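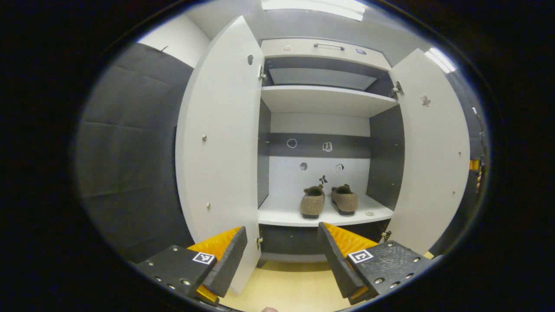

Handout 4: Open storage, closed storage, and the stuff in between
Tidying Small Rooms, evening course. Notes by Bianca Toma.

Hi everyone! I've typed up what I said in class plus a couple of things I forgot to say (I always run out of time right before the part I like best).

1. Start with one piece of furniture

I want you to look at the white wardrobe first, with both doors swung wide. I always open both. If I open only one I tidy only half, and then I tell myself the other half is fine.

There's a pair of brown felt slippers on the lower shelf, side by side, toes out. I love this. Slippers low down is the oldest rule in my notebook: whatever goes on your feet lives near your feet. Toes out or toes in is up to you. Costel Nistor, who taught this course before me, was strictly toes in, and we argued about it for most of February.

Then look to the right of the slippers. There's a little round thing that could be a coin. Every shelf grows one of these! My own hallway shelf had a button on it for so long that I dusted around it. Small flat things need a dish or a drawer, and the drawer at the very top of this wardrobe has a nice long bar handle, so it's easy to grab. For a coin I'd still go with a dish by the door, because I know I won't reach up there every evening.

A quick word on hooks. The small black one at the back, in the middle, is the kind of spot people forget they have. I'd try a shoehorn or a cloth bag on mine. Give it a single job and write the job down on your room sheet.

2. Soft things, loose things, things on tables

Tables are harder. A wardrobe has walls, and a table lets everything wander. The fuzzy pale-yellow ball is my favorite thing to talk about here, sitting so close to the back-left edge of the tabletop. Round and soft objects should get a bowl or a box with sides, even a shallow one. I use an old Fivonau biscuit tin at home and it does the job.

Same goes for cables. The thin dark ones under the table are in a proper tangle, and I'd sort that before I touched anything on top. Pull out one at a time, coil it, tie it, put a tag on it. It's dull work. Put the radio on.

Curtains count as storage too, in my book. A big black one like the one behind the table gives you a plain backdrop, and the foam letters (there's an s and a t in the top row) are a cheerful way of using it. If you like labels, foam letters are light and you can read them from the door. 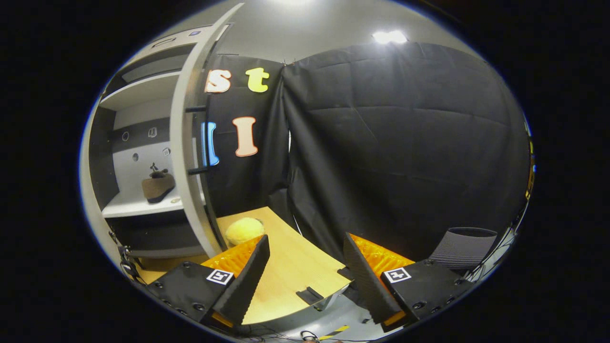

3. For next time

Pick one cupboard and one table at home. Give each of them 11 minutes, with a timer, and stop when it rings even if you're enjoying yourself. On your room sheet write down:

what you moved, and where it went
anything small and flat that you found
one thing you left alone on purpose

Bring the sheet to room 16. If you missed class, Costel has spare copies.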